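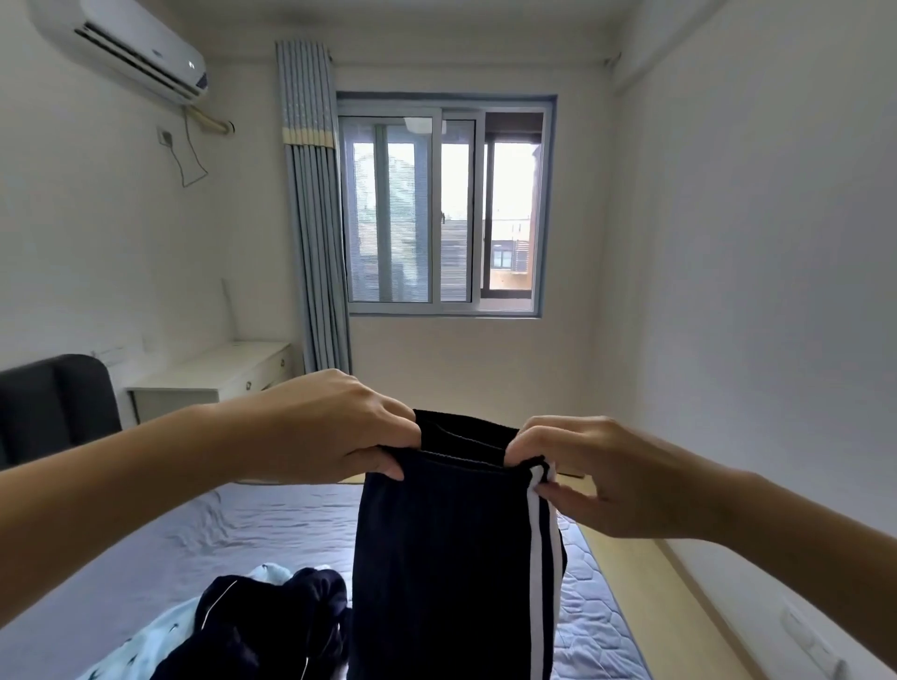 Gripper and camera trials, laundry task
Stikanwood workshop notes, gallery page
By Selim Güneş
Posted 6 Nov 2019

Since September we are comparing two grippers and two cameras on one household job: take trousers from a bed, hold them by the waistband, fold them, and put them down. I chose trousers because they are difficult in an honest way. A towel has four corners and forgives many mistakes. Trousers have a waistband with two layers, and the legs are heavy enough to pull everything out of shape.

I am writing a few lines for each part of the work. The long tables are in the report, so I keep only the remarks which I would like to read myself if I were starting the same test.

The grip by hand
Before we program any grasp, we study how a person does it. With knit trousers in dark navy, the left thumb goes inside the waistband and the fingers stay outside, on the front. The right hand pinches the other corner, near the white stripes of the side seam. The opening between front and back is narrow, but it is enough for a thumb. It may not be enough for a thick finger of a gripper.

Dark fabric
Navy is a hard color for our cameras. Folds in matte cloth have very little contrast, and the software likes to see one flat shape. The two white stripes help a lot, as they show which way the leg is turning. I have learned not to trust a result that was made only with striped trousers.

Gökçe gripper, narrow fingers
This is the one I preferred from the first week. The fingertips are thin and they can enter a waistband if the approach is slow. The weak point is the pad. After 2000 closings the rubber on the left finger was smooth, and the cloth began to slide when the arm was lifting. We changed the pads and repeated the series from the beginning.

Voltel gripper, wide fingers
It is stronger and much more patient. The pads lasted for 4000 closings and I could not feel a difference with my own finger. But it takes both layers of the waistband together almost every time. For carrying this is good. For opening the waist before folding it is useless, and I did not find a setting which cures it.

Zeria camera, high position
Looking from head height, the bed, the clothing and both hands can be in one view. I like this position for teaching, and the operators also find it natural. The problem is that trousers held up in front will hide part of what is behind them. If there is a pile of other clothes on the mattress, the planner has to remember the part it cannot see.

Zeria camera, wrist position
It is the same camera with a shorter bracket. Very good for the last few centimeters before the pinch, poor for everything else. When the cloth touches the lens we lose the picture completely, and with long legs this is happening often. I would use it only together with the high one.

Light from the window
We worked with the window in view for part of the tests. The automatic exposure follows the bright glass, and then the dark cloth becomes darker. Fixing the exposure by hand was better than any filter we tried. Please write down the value, I forgot it twice.

The pile
A single garment on a clean mattress is an easy start. The more useful test is a loose pile, for example something dark lying over something light with a small print. The Gökçe separates such a pair better. The Voltel brings up both, and then it must shake.

What is still open
I want to try the Gökçe with the Voltel pads, which will need a small adapter plate. Our controller is also slow in changing from position to force mode, and the waistband is stretched in that moment. The drawing of the plate is ready, and I will add pictures to this page when the part is mounted.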